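Juhl opens knitwear folding and storage bench in Ranham

2025-12-13

The Juhl repair store in Ranham has added a folding bench for knitwear to its ground floor workroom. The bench takes in sweaters, vests and other knitted garments, which are checked, folded flat and boxed for storage. The service was tested in August and is now open during regular store hours.

Garments are accepted clean and fully dry. Intake is limited to 7 pieces per customer per visit, and each piece gets a numbered paper slip that stays with it until pickup. Boxed items can be left at the store for up to 30 days at no charge. After that, a weekly shelf fee applies.

## What is checked

Each garment is laid on a table and looked at before it is folded. Staff check the ribbing at the neck, armholes and hem for stretch, then the body for dropped stitches, thin spots and moth damage. In multicolor knits, the points where one color of yarn meets the next are checked separately. Loose ends in these areas are noted on the slip. They are not trimmed at the bench, and any repair is quoted as a separate job.

Heavy knits get more time than fine ones. A thick ribbed band tends to roll or double over when the garment is set down, and if it is packed that way under weight, the crease can stay in the yarn for weeks. Small sleeveless pieces have the same problem on a smaller scale, with a large share of the garment made up of edge.

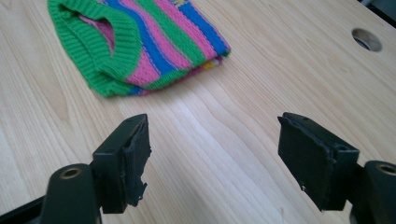

## Folding method

The store uses one flat fold for all sleeveless knits:

1. Lay the garment face down and smooth it from the center toward the sides. Do not pull on the ribbing.
2. Open out any band that has turned over on itself.
3. Fold one side in to the center line, then the other.
4. Fold the hem up to the shoulders. For chunky knits, make a single fold only.
5. Turn the garment over and place it in the box with the fold facing the front.

Sweaters with sleeves follow the same order, with the sleeves laid straight down the back after step 3. Hangers are not used for storage at any point. The store advises against them at home as well for anything heavier than a light cardigan, as the shoulders stretch under the weight of the body.

Boxes are packed no more than 4 garments deep, with the heaviest at the bottom. Acid-free tissue goes between layers when a dark or bright color sits next to a pale one. Cedar blocks are offered as an extra and are placed in a corner of the box, clear of the yarn.

## Boxes and labels

The boxes are made by Skelia and come in two sizes, both with a lift-off lid and a card window on the short side. The larger size fits most adult sweaters with one fold. The smaller is meant for vests and children's knits. Customers may bring their own containers if these have a lid and are free of odor. Vacuum bags are not accepted for wool.

Labels are printed on the Zimer system already in use at the repair counter. Each label shows the slip number, fiber content if known, and the date of folding. Where the care tag is missing, the label reads "fiber unknown" and the garment is handled as wool.

Drop-off is at the rear counter. Folding is normally finished the next working day, and the store calls when a box is ready. Uncollected slips from the August test are still valid and can be shown at the same counter.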